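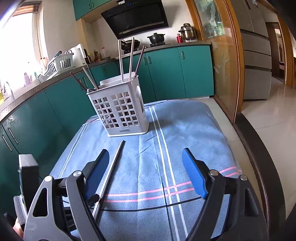
Shobha Pai já me respondeu noutro tópico que, para pegar coisa fina, demonstrar com a garra na mão rende muito mais por hora que o controle remoto, e que eu devia largar o joystick de vez. Fiquei com isso na cabeça e queria ouvir mais gente!

Pauzinhos no porta-talheres: garra na mão ou teleoperação?
Por Horácio Vilela, janeiro, 20h15

Oi, pessoal! Estou montando um conjunto de demonstrações para ensinar um braço a guardar pauzinhos de comer: pegar um que está deitado sobre um pano, levantar, pôr quase em pé e soltar dentro do porta-talheres. Parece bobo, mas é uma tarefa linda, porque tem um pouco de tudo (objeto fino, mudança de orientação, abertura apertada no fim).

Comecei por teleoperação e juntei 252 episódios. Funciona, só que sai tudo lento e cheio de hesitação, e o modelo aprendeu a hesitar junto comigo. Com a garra na mão o movimento fica muito mais natural — o problema é que eu giro o punho de um jeito que o braço talvez não consiga repetir.

Minhas dúvidas: dá para misturar os dois tipos de dado no mesmo treino? E vale a pena gravar com duas garras, uma em cada mão, ou isso só complica?

Revathi Pai

Dá para misturar, sim, e eu misturaria! No meu caso o conjunto feito à mão tem 2.199 episódios e o teleoperado é bem menor, e mesmo assim o teleoperado ajuda, porque já vem dentro dos limites do braço. O que fez diferença foi marcar a origem de cada episódio e sortear os lotes por origem. Sem isso o grupo maior engole o outro.

Sobre o punho: antes de treinar, passe cada trajetória pela cinemática inversa do seu braço e separe as que estouram limite de junta. Eu achava que ia perder metade e perdi bem pouco. Depois que a gente vê os erros, a mão se corrige sozinha, e você começa a se reposicionar em vez de torcer o pulso.

Outra coisa, para objeto fino: feche a garra devagar no último trecho. Se você belisca depressa, os quadros do contato são pouquíssimos, e é justamente ali que o modelo mais precisa de exemplo. Varie também o ponto da pega. Eu só pegava no meio e o braço ficou perdido quando o pauzinho estava atravessado perto da borda do pano.

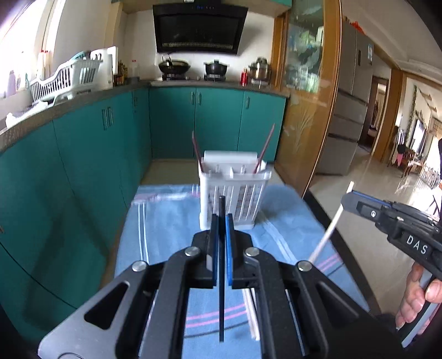
Página alterada pela última vez em janeiro, às 22h40

Quanto às duas garras: comece com uma, deixe a tarefa redonda e só então acrescente a segunda. Quando fizer isso, confira a sincronização dos relógios antes de cada sessão. Um atraso pequeno entre as duas passa batido no vídeo e estraga qualquer passagem de uma mão para a outra. E combine a ordem: uma solta, a outra entra. Ficou bonito demais quando acertei!

Hema Acharya

joga fora o teleoperado e grava tudo de novo na mão, mais rápido que ficar limpando dado

Esperanza Nguyen-Tran

Eu não jogaria fora, Horácio. Guarde uma parte para avaliação e outra para o ajuste final no braço real. A hesitação você reduz cortando os trechos parados: se a pose quase não muda e a garra também não, corta. Mas deixe a pausa logo antes de soltar o pauzinho. Eu cortei essa também e o braço passou a largar tudo na beirada do porta-talheres.

Para a rotação, uso a representação 6D, com ações relativas à pose atual. Com ângulos de Euler tive saltos feios bem na hora de pôr o pauzinho em pé.

Se puder, conte depois como ficou com os dois conjuntos juntos — estou começando com colheres e quero muito comparar!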